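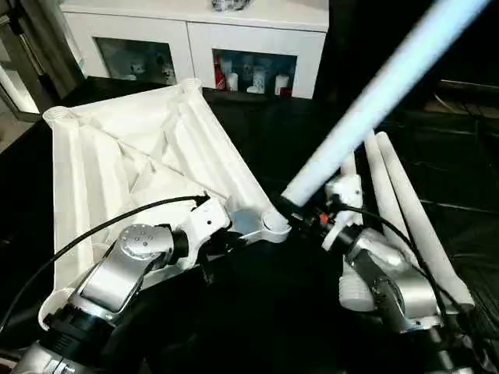

Slide 1: underside of the table, leg end pointed at a socket on the edge

NOTES - plastic tables talk (keep it under 20 min!!)

Start with the underside. People never look at it. Leave slide up while they sit down.

Ribs first. Long channels along the edges, then the two diagonals that cross near the middle. The X. Flat sheet on its own would sag, ribs do the work. Say "molded in", not glued on, Rukhsana got asked that last time.

Sockets. Round, in the corners, leg goes in end first. Ask room: who has had a leg drop out when they lifted a table? Wait for hands.

Patstead hall story, short version. 100 tables bought in August, legs pushed in with tables upright, half of them wobbling by the first supper. Fix was boring: flip it, top face down on a blanket, push each leg straight till it stops, quarter turn if it's the twist kind. Don't hammer. DONT do the hammer joke

Tilting - ok to work with the top at an angle if it's held firm at the socket. Line the leg up with the hole before you push. Crooked start = split rim.

Numbers (slow down here)
- Zasesstead order, 3960 legs, all one length
- up to 6 returned per batch, nearly all cracked at the collar end
- check w/ Tahmineh if that's per batch or per pallet

Cleaning. Grit sits in the channels. Soft brush, soapy water, dry upside down so the sockets drain. Store legs in a bag tied to there own table.

Plastura sample leg - pass round, get it BACK

Questions. If Thaddeus asks about outdoor use: shade, yes. Full sun all summer, creamy white goes yellow, then brittle.

Last slide is Afroza's contact details, leave it up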